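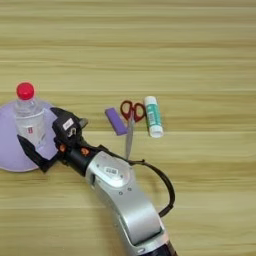 By Efthymia Kyriakidis

Our project asked whether Bultmont students can tell bottled water from tap. We polled 112 of them in May, and most swore they could.

Then 24 agreed to a blind tasting. Six got it right, fewer than a coin would have.

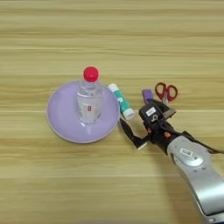

A water bottle on a plate.

Kelly Haslam, my partner, picked the tap water both times and called it "mountainy." She has asked for a recount.

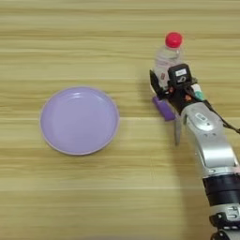
LIMITATIONS

We ran out of cups on Sunday, and two tasters had just eaten garlic bread.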